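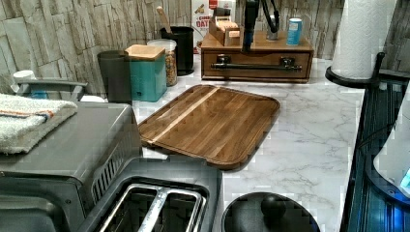 Onde é que fica a tábua grande quando não se está a cortar nada? Deitada na bancada, encostada à fila dos frascos, e só vai ao lava-loiça para ser passada por água e seca logo a seguir.

Foi com esta pergunta que abriu a reunião da casa partilhada Brernholm, abril de 2026, cozinha do piso de cima. A ata de dezembro foi lida e aprovada sem alterações.

1. Bancada
Ponto mais animado da noite! Ficou assente que o meio da bancada é zona de trabalho e que tudo o que for de guardar vive ao fundo, junto à parede de pedra. Toda a gente concordou que cozinhar assim dá outro gosto (quem fez o arroz de domingo passado já tinha experimentado e veio convencidíssimo). Correio, chaves e carregadores passam para a entrada.

2. Frascos e latas
Mantém-se a ordem atual, da esquerda para a direita. O frasco de vidro é comum, quem o acabar enche. Foi proposto colar etiquetas nas latas; a proposta teve 2 votos a favor e não passou, mas quem as quiser desenhar pode trazer amostras, porque houve mesmo curiosidade.
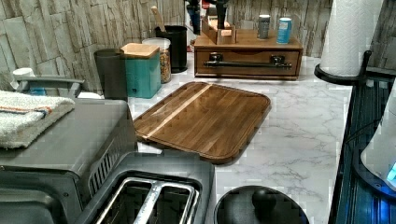

Ainda sobre as latas, pediu-se que as tampas voltem sempre ao sítio depois do pequeno-almoço. As colheres de pau ficam no recipiente preto. Falou-se em comprar uma espátula nova e a ideia foi recebida com entusiasmo, com um teto de 38 euros para a espátula e um ralador decente.

3. Forno e torradeira
O forno de bancada fica à esquerda, com a torradeira ao lado. Pano em cima do forno, só com ele desligado e frio. As migalhas da torradeira despejam-se ao sábado, juntamente com o lixo orgânico. O manual do forno está na pasta Nusent, folha 1734, para quem andava à procura dele desde o inverno.

4. Tábua
Vai levar óleo! A lata da Wainwright está no armário da vassoura e dá para várias vezes. Primeiro lava-se, deixa-se secar de um dia para o outro, depois óleo com um pano velho, sem esquecer a ranhura à volta. Alho e cebola cortam-se na tábua pequena de plástico.

5. Contas
O fundo da cozinha pode gastar até 100 euros neste trimestre. O detergente continua a vir da Bindus, em garrafão.

6. Outros assuntos
Jantar de primavera: aprovado por aclamação. Ementa por decidir, sobremesas já há três candidatas. Fica para a próxima reunião a questão da prateleira por cima do frigorífico.

Gostos: 38
Comentários: 2
Partilhar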